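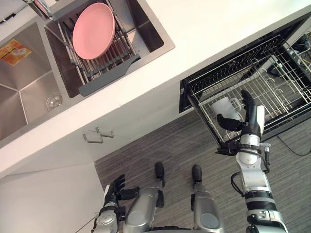

A double sink with a rack over one basin, next to an open dishwasher.

The case for two basins

Kitchen showrooms have decided that the double sink is old-fashioned. When we redid the kitchen in our house in Riltgate, the first thing I was offered was one large single bowl, big enough to bath a dog. Every display on the trading estate had one. I asked for two basins and was told, politely, that most people with a dishwasher no longer want them.

I think most people with a dishwasher are being badly advised.

The argument for the single bowl is that the machine does the washing up, so the sink only has to cope with roasting tins. That would be fine if everything went in the machine. In our house it doesn't. The good knives stay out, and so do the wooden spoons, the non-stick pan and anything with a gold rim. Then there is the plate you want again in ten minutes when the dishwasher is halfway through its cycle. All of that gets washed by hand, and it has to drain somewhere.

With one bowl, it drains on the worktop. You buy a rack and a tray to go under it, and the tray fills with grey water and has to be tipped out. The whole lot takes up the stretch of counter you would otherwise use for chopping. I lived with that in a rented flat in Ciltcombe for 19 months and never once had a clear worktop.

With two basins, the rack sits over one of them and the drips go down the plughole. A plate can lean there until it is dry or until somebody puts it away. The other basin is still free for filling a kettle or rinsing lettuce, and the counter beside the sink stays clear.

The objection I hear most is that neither half is big enough. There is something in this. My largest oven tray does not lie flat in either basin and I have to wash it one end at a time. I do that perhaps twice a month. I use the drying side every day, and I would not swap the one for the other.

Cost comes up as well. The Wikari sink we looked at was 122 pounds more with two bowls than with one, and the Greco was much the same. Our whole kitchen, without the floor, came to more than 500 times the price of a washing-up bowl, so I did not find the difference hard to swallow.

Where you put the dishwasher matters too. Ours is right next to the sink, so plates can be scraped, rinsed and loaded without carrying anything across the floor. The fitter wanted it at the far end under the window, to keep the drawers together. I am glad we said no - drips on a floor are a nuisance, and a dishwasher door left open in a walkway is worse.

We had it all put in last November and I have not changed my mind about any of it, apart from the tap, which I would have liked a little taller.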